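Drirby Reading Room – Acoustic Treatment and Lending Pilot
Progress report to the Wundberg Fund, period ending November
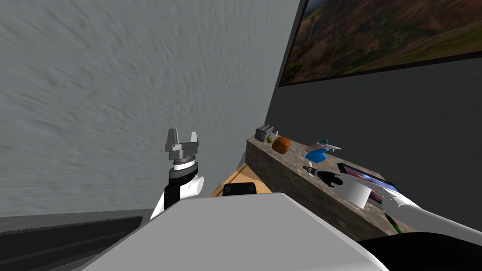 Work under the grant continued on both strands during the period. The acoustic strand is complete apart from final measurement. The lending strand is running two weeks behind the schedule in the application, for reasons given under Delays.

Acoustic treatment
Baseline readings were taken at 16 positions with the room unoccupied and the ventilation running. Reverberation was longest at the north end, where the ceiling is highest. Absorbent panels were fitted to the ceiling by Ní Bhriain, the contractor named in the application. Door seals were replaced at the same time. Repeat readings will use the same positions and the same source, and will be supplied with the final report.

Lending pilot
The pilot collection stands at 300 titles, all cataloged and labeled. Loans are recorded in Pasto, which replaced the card file in the first month. Two faults were logged: renewal notices were sent with the wrong return date, and reserved items did not show as reserved at the desk. The first has been corrected. The second is open – staff keep a paper list in the meantime.

Delays
The label stock supplied did not hold on coated covers and was returned. Replacement stock took longer than quoted. No cost was incurred beyond postage.

Budget
Spending stands at 90 percent of the acoustic allocation. The lending allocation is underspent, mainly on shelving, where used units were bought in place of new ones. We request approval to move the difference to the replacement of damaged books. No change to the total is requested.

Next period
Repeat acoustic readings; correction of the reservation fault; borrower survey at the desk, open until 2 p.m. on each staffed day. The survey form is attached as Annex B.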